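Allard Gas Storage
Salley Compressor and Metering Station
Periodic Safety Inspection Checklist, with Inspector's Comments

Date of inspection: 26/03/2024
Inspection type: Scheduled, station in normal withdrawal service
Previous inspection of this type: June

Scope

This checklist covers the compressor building, the metering skid, the odorant area, the emergency shutdown system, fire and gas detection, and the outdoor grounds within the responsibility of the station. The storage wells and the gathering lines are inspected under a separate program and are not reported here. Electrical work inside the motor control center was limited to external examination, as no outage had been approved.

Ratings used

Satisfactory: meets the station standard on the day of inspection.
Satisfactory with comment: meets the standard, but the owner of the item should read the comment.
Action required: does not meet the standard. A work order must be opened before the checklist is closed.
Not inspected: access, weather or operating conditions did not permit inspection. The item carries forward.

Section 1. Access and grounds

1.1 Gate signs state the station name, the emergency telephone number and the no smoking rule.
Rating: Satisfactory.

1.2 Gates close and latch without being lifted or forced.
Rating: Satisfactory with comment.
Comment: The service gate latches but the hinge pin is worn. Replacement at the next convenient visit is sufficient.

1.3 Walking and vehicle routes are free of stored materials.
Rating: Satisfactory.

1.4 Vegetation does not hide pipeline markers or valve signs.
Rating: Satisfactory with comment.
Comment: Mowing is adequate. The mowing contractor should be reminded that markers are to be trimmed by hand and that string trimmers are not to be used against coated risers.
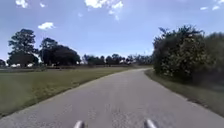
Asphalt path through open grassland, with bushes and trees to the right.

1.5 Exposed piping supports show no settlement or loss of contact.
Rating: Satisfactory.

1.6 Drainage channels carry water away from the compressor building.
Rating: Not inspected.
Comment: Conditions were dry. Inspect during or shortly after rainfall and record the result on this sheet.

Section 2. Compressor building

2.1 Exit doors open outward and are not blocked or chained.
Rating: Satisfactory.

2.2 Ventilation fans start from the local panel and from the control room.
Rating: Action required.
Comment: The fans started correctly from the local panel. The control room command was received and logged, but fan 2 did not respond. The fault was repeated on a second attempt. Until the repair is complete, the building must not be entered for work on the gas side without portable gas monitoring.

2.3 Unit guards, couplings and covers are in place and secured.
Rating: Satisfactory.

2.4 Lubricating oil levels are within the marked range, and there is no oil on the floor.
Rating: Satisfactory with comment.
Comment: Levels were correct. Absorbent pads under the lube oil filter were saturated and were changed during the inspection. The source appears to be the filter drain plug. Operations should check the plug at each shift round and report whether the leak continues.

2.5 Suction and discharge pressure gauges agree with the control room readings.
Rating: Satisfactory.
Comment: The discharge gauge read 800 psi, in agreement with the control room display.

2.6 Vibration alarm and trip settings match the approved list.
Rating: Satisfactory.

2.7 Relief valves carry a current test tag and an intact seal.
Rating: Action required.
Comment: The test tag on the relief valve at the fuel gas line could not be read. The seal was intact. The maintenance record should be located and a new tag fitted. If no record can be located, the valve must be tested before it is returned to credit.

Section 3. Metering skid

3.1 Meter runs, flanges and fittings show no leakage when tested with soap solution.
Rating: Satisfactory.

3.2 Flow computer clock and configuration match the signed record.
Rating: Satisfactory with comment.
Comment: The Urkosel flow computer configuration matched the record. The printed copy kept in the cabinet is from an earlier revision and should be removed and replaced.

3.3 Gas chromatograph calibration is in date, and the calibration gas bottle is secured.
Rating: Satisfactory.

3.4 Differential pressure across the inlet filter is within limits.
Rating: Satisfactory with comment.
Comment: The reading was within limits but has risen since the previous inspection. Withdrawal rates have been high over the heating season and a spare filter element should be held at the station.

3.5 Isolation valves are tagged, and their positions match the operating diagram.
Rating: Satisfactory.
Comment: Valve 13 had been recorded as unlabeled in June. The label is now in place and the earlier finding is closed.

Section 4. Odorant area

4.1 The odorant tank, pump and tubing show no leakage or staining.
Rating: Satisfactory.

4.2 The containment basin is clean, and its drain valve is locked closed.
Rating: Action required.
Comment: The drain valve was closed but the lock was missing. A lock was not available on site. The valve is to be locked and the key entered in the key register.

4.3 Odorant injection rate agrees with gas flow and is recorded daily.
Rating: Satisfactory with comment.
Comment: Readings are recorded, but in two different units by different shifts. The operations supervisor should choose one unit and state it at the top of the log.

4.4 Personal protective equipment for odorant handling is clean, complete and in date.
Rating: Satisfactory.

4.5 The eyewash station delivers a steady flow of clear water.
Rating: Satisfactory.
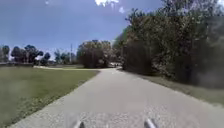 4.6 Spill neutralizer is available and its container is sealed.
Rating: Satisfactory with comment.
Comment: The container was sealed and within its use date. It was stored behind the odorant delivery hose and could not be reached quickly. It should be moved to the shelf beside the door, and the location marked on the spill response plan.

Section 5. Emergency shutdown

5.1 Emergency shutdown stations are visible, labeled and protected from accidental operation.
Rating: Satisfactory.

5.2 Annual functional test has been completed, and the record is signed.
Rating: Satisfactory.
Comment: The test was carried out by Lại Controls with station personnel present. The report was reviewed. Closing times for the suction and discharge isolation valves were within the permitted limit.

5.3 Blowdown vents are clear and fitted with weather caps.
Rating: Satisfactory.

5.4 Bypasses and inhibits are recorded and authorized.
Rating: Action required.
Comment: One inhibit on a low suction pressure trip was found active with an expired authorization. The control room operator removed it at the inspector's request and the trip returned to normal. Removing the inhibit does not close the finding. Operations must establish how the authorization expired without review and must add a check of active inhibits to the shift handover form.

Section 6. Fire and gas detection

6.1 Gas detectors respond to test gas at the required alarm levels.
Rating: Satisfactory.
Comment: The high level alarm is set at 50 percent of the lower explosive limit, as required by the station standard. All detectors tested produced the correct alarm on the control room panel.

6.2 Flame detector lenses are clean and unobstructed.
Rating: Satisfactory with comment.
Comment: A temporary lighting stand had been left in the view of one flame detector. It was removed during the inspection. Contractors should be told of detector viewing areas during site orientation.

6.3 Portable extinguishers are charged, mounted and tagged for the current month.
Rating: Satisfactory.

6.4 Alarm sounders can be heard in all occupied areas with the units running.
Rating: Not inspected.
Comment: A sounder test would have interrupted a customer nomination change. Operations is to propose a suitable time.

Section 7. Records and permits

7.1 Hot work and entry permits are complete and closed out.
Rating: Satisfactory.

7.2 The emergency response plan in the control room is the current revision.
Rating: Satisfactory.

7.3 Visitor and contractor sign-in records are complete.
Rating: Satisfactory with comment.
Comment: Arrival times are entered consistently. Departure times are missing in several places. The sign-in record is used for headcount during an evacuation and must show who remains on site.

Items requiring a work order

2.2 Ventilation fan 2, remote start. Owner: Electrical and controls.
2.7 Relief valve test tag, fuel gas line. Owner: Mechanical maintenance.
4.2 Lock for odorant containment drain valve. Owner: Operations.
5.4 Control of trip inhibits and expired authorizations. Owner: Operations.

Items carried forward

1.6 Drainage channels.
6.4 Alarm sounders.

Work order numbers are to be entered against each item by its owner. The completed checklist is to be kept with the station safety file, and a copy sent to the Allard pipeline integrity office.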